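Tallatero Hand-Held Gripper: Set-Up and Evaluation Guide
Section 5. Comparing finger pads on soft goods

5.1 Purpose

This section covers the comparison of finger pads on folded knitwear and similar items. Complete Section 4 (jaw zero and camera focus) on both hand units before you start. The procedure applies to the Tedlow pad and the Becerra pad. Do not mix pad types on one hand unit.

5.2 Before you start

1. Fit the same pad type to both fingers. Press each pad down until the base sits flush with the finger.
2. Check the pivot pins on each linkage. A pin that stands proud of the linkage must be pressed back in before use.
3. Squeeze and release the handle 30 times with nothing between the fingers. The motion should stay even through the full stroke.
4. Open the Emel recorder and confirm that both hand units appear in the device list.
5. Enter the operator name and the pad type. The recorder does not save a trial if either field is blank.

CAUTION: Keep hair, cords and loose cuffs away from the linkage slots. The slots narrow as the jaw closes.

5.3 Placing the item

1. Lay one folded garment on a soft, flat surface. A made bed is suitable.
2. Hold the first hand unit over the item with the jaw open and look at the camera view. Both finger tips and the near edge of the garment must be in view.
3. Bring the second hand unit up at the side of the work area and keep it clear of the garment until the trial begins. 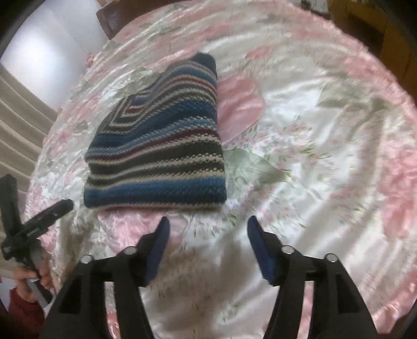

Figure 5-1. Start position, jaw open, tips clear of the garment.

4. Hold this position until the recorder shows READY.

NOTE: Shiny fabric produces bright highlights that can upset automatic exposure. Lock the exposure with the garment in view, then leave it locked for the whole set. If you change the lighting, start a new set.

NOTE: Striped knits are useful for this comparison. A shift in the fabric shows up as a bend in the stripes when the recording is played back slowly.

5.4 Running a trial

1. Press RECORD on the first hand unit.
2. Lower the open jaw until the tips are over the near part of the garment. Approach from above at a steady rate. Do not push the fabric ahead of the fingers.
3. Bring the second hand unit in from the side to steady the garment. Use light contact only.

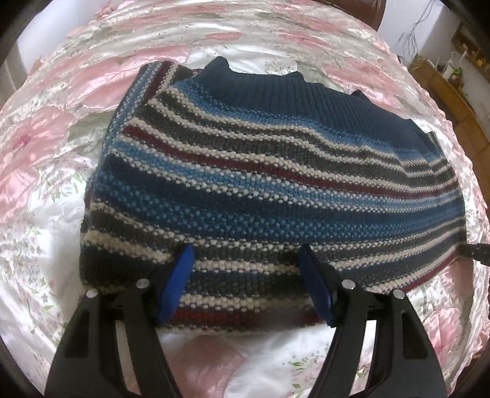

4. Close the first jaw slowly until the fabric is held. Stop squeezing when the handle reaches the soft stop.
5. Lift straight up, hold, and lower the garment to the surface.
6. Open the jaw fully before moving the hand unit away. Opening while moving can pull stitches.
7. Press RECORD again to end the trial.
8. Grade the trial as Held, Slipped or Dropped. If the pad also picked up the cloth under the garment, add the code U.

Repeat for 30 trials with each pad type. Refold the garment between trials. Exact refolding is not required, and some variation in the folds is wanted.

CAUTION: Stop at once if yarn catches in a linkage. Open the jaw, free the yarn by hand and inspect the pads for lifted edges.

5.5 Changing pads

1. Switch the hand unit to standby.
2. Peel the pad from the base toward the tip. Do not pry at the tip with a tool.
3. Wipe the finger face with a dry cloth and fit the next pad type as in 5.2.
4. Repeat the jaw zero. Pad thickness differs between types and the old value will give a false closed reading.

Replace any pad at 4000 closures. The count is stored in the hand unit and must be reset by hand under Service, item 9.

5.6 Reading the results

Open both sets in the Emel compare view and sort by grade. Look at the U codes before the slip count. A pad with few slips but many U codes is gripping too deep, and the trials should be repeated with a higher approach.

Procedure checked by: Vasylyna Stasiv, Osian Eynon
Next section: 6. Comparing camera mounts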